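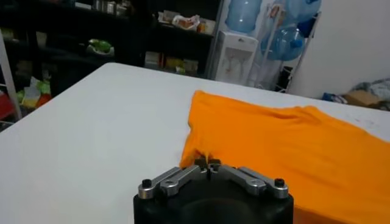

Figure 1. Wrist camera view, fingertips closed at the near edge of the orange T-shirt.

Plevon Garment Handling Software
Progress report to Stoltley, period ending November
Prepared by Fotini Zervas, with contributions from Lahcen Nasr and Radwa Tazi

1. Status

Work packages 2 (perception) and 3 (grasp control) are on schedule. Work package 4 (fold planning) is three weeks behind, for the reasons given in section 4. No change to the budget is requested.

2. Perception

The edge detector now runs on the wrist camera stream alone. The previous version also needed the overhead camera, which added a calibration step at every start of shift. The new model was trained on 3,519 labeled wrist frames. Labels mark the cloth outline, visible creases and candidate pinch points.

The main source of error is confusion between a crease and a true hem. In Figure 1 a diagonal crease runs across the upper part of the shirt, and the earlier detector tended to return creases of this kind as edges. Lahcen Nasr added a second output that estimates whether the surface on the far side of a line is cloth or table. Creases are rejected when both sides are cloth. Saturated single-color garments on a white table are the easy case. White garments remain poor, and the detector is switched off for them at present.

Background clutter is handled by masking everything beyond the far table edge. The mask is computed from the arm pose and the measured table plane, so it moves with the camera.

3. Grasp control

The pinch routine was rewritten as a small state machine: approach, touch, close, check, lift. Each state has its own timeout and its own exit to a safe retreat. The old routine was a fixed sequence and could not stop partway without an operator reset.

The check state is new. After closing, the software compares the finger position with the value recorded for empty fingers and looks for gathered fabric near the tips in the camera image. Both tests must pass before a lift is allowed. The finger position test is weak on thin knits – a single layer changes the reading very little – and the image test carries most of the decision there.

The control loop runs at 60 Hz. Radwa Tazi traced the occasional late cycles to log writing on the same thread. Logging has been moved to a separate process with a buffer of 1,000 messages, and the oldest messages are dropped when it fills.

4. Fold planning

The planner takes the cloth outline and two pinch points and returns a path for the wrist. It works in simulation for sleeves and for a half fold. On the arm, it fails when the garment hangs past the table edge, as the outline is then incomplete. Hala Benjelloun is adding a drag step that pulls the cloth onto the table before planning begins. This was not in the original plan and accounts for the delay.

5. Tooling

The replay viewer, Rarkow, can now step through a recorded attempt with the camera image, state and finger position on one time line. The archive holds 639 recorded attempts. Older logs need converting, and the script for this is in the project repository.

6. Next period

Complete the drag step and test it on the arm. Collect wrist frames of white and patterned garments. Agree the acceptance test for work package 3 with Fouad Sqalli. Stoltley is asked to confirm which garment types the test should cover.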